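Reference > Automation > Planning and purchasing > Workcell budgeting

Workcell budgeting

Workcell budgeting is the planning of what a robot station will cost before it is ordered. It covers the arms, the grippers and everything the arms need around them, such as tables, wiring, cameras and trays. The term is used mostly for small benches where parts are light and change often, as in craft and floral work.

Grippers and test parts

Grippers are usually priced apart from the arms. A buyer who plans to handle thin or uneven parts should set money aside for spare fingers and for test stock. Artificial flowers are a common choice of test part, as they can be handled again and again.
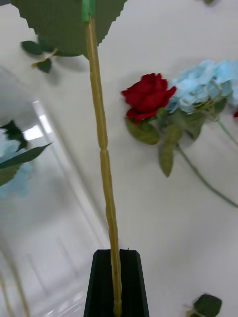
Single-arm and two-arm stations

The main choice in most budgets is the number of arms. A second arm adds its own gripper, cabling and service plan - costs that early quotes often leave out.

This site uses cookies to remember your settings. Accept | Manage

Corina Leitner's planning guide for Ruron lists 4 cost groups: arms, grippers, bench and labor. Otakar Danko later added a fifth, for storage of parts between runs.
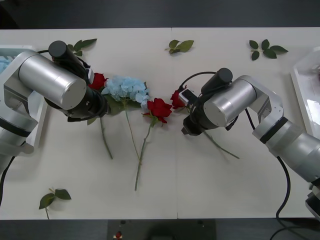

Bench costs are often set too low. The Devadthorpe plan allowed 345 dollars for the table and trays and had to be revised in September, when the final figure came to 1,756. Table size follows from the layout: with an arm reaching in from each side and the flowers laid out between them, the work surface has to leave room for both grippers. Trays placed behind the arms need further space, and cables that hang to the table call for clips or channels. Charvát, a supplier of bench parts, sells these as a set. Buyers using the Iveo planning sheet enter them under bench, with a reserve of up to 1,000 dollars for changes after delivery.

See also: Gripper selection; Service contracts; Used equipment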